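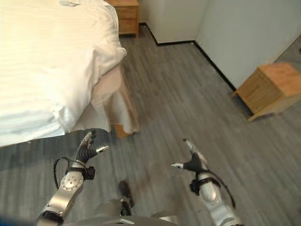 Hands up, the left by the foot of the bed, Wednesday morning.

25 December 2024

Worked today. I had offered to, and the apartment in Seltville was free for the whole day, so it seemed a waste not to use it. Drove over at eight with nothing on the roads.

The task is still the duvet. The robot starts at the foot of the bed, takes hold of the lower edge with both hands, lifts, and pulls it straight. I do all of it by remote control with the gloves and the headset on, and the robot's cameras and joints are recorded while I do it. One pull from start to finish is one demonstration. We have 2639 of them in the Kawaguchi set so far, counting the ones made at Hevwood before I joined, and 458 of those are beds. The rest is drawers, towels and doors.

Calibration took longer than it should have. The left thumb was lagging behind mine, and I had to redo the open hand pose 3 times before the two sides matched. You hold your fingers up and your thumbs in toward each other, and wait. It is a dull pose and my shoulders feel it. After that the left hand was fine for the rest of the day.

The first hour went badly. The white duvet is hard to judge in the headset when the light is strong. The far side of the bed washes out and I can't tell a fold from a flat part, so I was closing the fingers too early and getting air. I tried going by the stripes in the fabric but they are too faint. What worked better was ignoring the top and going for the edge where it hangs down over the bed skirt, because there is a shadow there. Come in low, thumb underneath, close slowly, then lift. I wrote that on the sheet for whoever has the next shift.

I have also stopped correcting so much. In March, when I started, I would grab, let go, and grab again until it was neat, and all of that ended up in the recording. The robot then learned to let go and grab again. Now if the first grip is bad I throw the run away and start over. It costs time but the set is better for it.

Stopped for lunch at noon. Cold ham, bread, two of the cookies from my sister. Ate it standing in the kitchen and called home – everyone was still in pajamas.

The afternoon was better. I moved the start position back a little so the arms didn't come in so close to the bed leg, and that gave me room to bring the elbows down. The right arm cable still worries me when I turn the wrist all the way out. It didn't catch on anything today but I want it tied shorter. I'll ask Bralar for the softer ties, the ones we have now are stiff.

Finished with 60 good runs. I had hoped for more, but I lost a lot of the morning. Copied everything over to the second drive, checked the last few files and they opened all right. My hands were sore from the gloves and I had the red line across my forehead from the headset, which was still there at dinner.

Home by five. Made my own bed before I got into it tonight, in one pull – it took two seconds.

Tomorrow off. Friday the pillows, if the cases come.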